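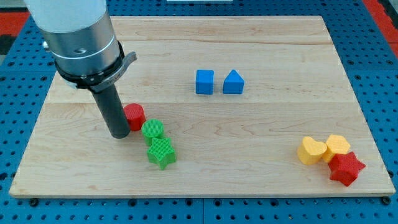
Fig. 1. Arm over the work board, tool close to the red cylinder.

Reading time: 3 min

Gralwood shared workshop, home automation course
Handout: the work board

Build the board before you write any motion code. Ours is glued wooden strips on a perforated table. Tighten the bolts, then check that the board does not rock.

Set the speed limit to 100 mm/s for first moves. Save the board height in the Mastelon settings file and jog down by hand.

Start with the blue cube, as it stands clear of the side groups. Leave the two stars until last.

For next time: write down three safe approach points and bring your file.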